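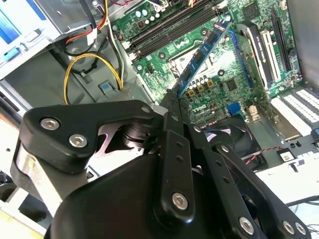
## 5. What we learned from the open day

We didn't plan to write a section on the open day. It was meant to be a break from experiments — coffee, visitors, a bit of showing off — and then it gave us more to think about than the whole month of May had. So here we are.

The demo was the memory task from Section 3, run on the bench in our Pellport lab with the same arm, the same planner (Grarska) and the same grasp settings. The only change was that people were allowed to ask for things. In the lab I pick the start pose, and I now know I pick nice ones. Visitors don't! They wanted the stick held at a slant, they wanted the arm to come in from the other side, and one kid wanted it to go "way slower, like it's sneaking." 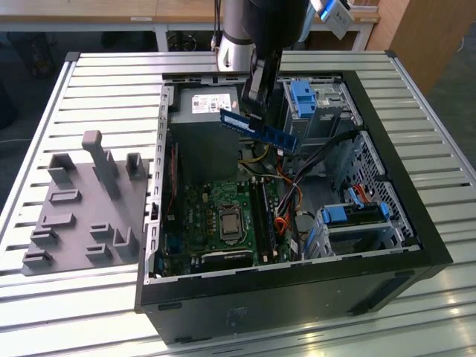

We said yes to most of it. Over the day we logged 14 runs that people had asked for, and 5 of them ended with the planner stopping above the slots and refusing to go down. My first guess was lighting, but Ferdinand Aebischer went through the logs that evening and found the real trouble: our approach check treats nearby cables as solid walls. In the 267 lab trials I had always tucked the cables away first, out of habit, and never wrote that down as a step. (It's in the appendix now. Sorry.)

The other thing was how people read a pause. When the arm hovered to refine its pose estimate, half the room assumed it had crashed. A guest from Strebel suggested a small status light, and I'd like to try it with the Zivex controller, which has a spare output anyway.
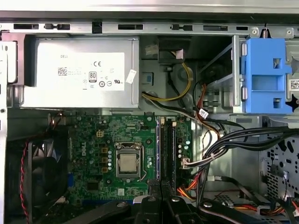 **Figure 5.** Wrist view of the open desktop tower, with the memory slots to the right of the CPU socket and the gripper fingers at the bottom.

The view in Figure 5 is the one visitors kept asking about, and it shows the cable problem pretty well — look at the black bundle to the right of the slots. We haven't retrained anything on the open-day logs yet. For now they're kept apart from the numbers in Section 4.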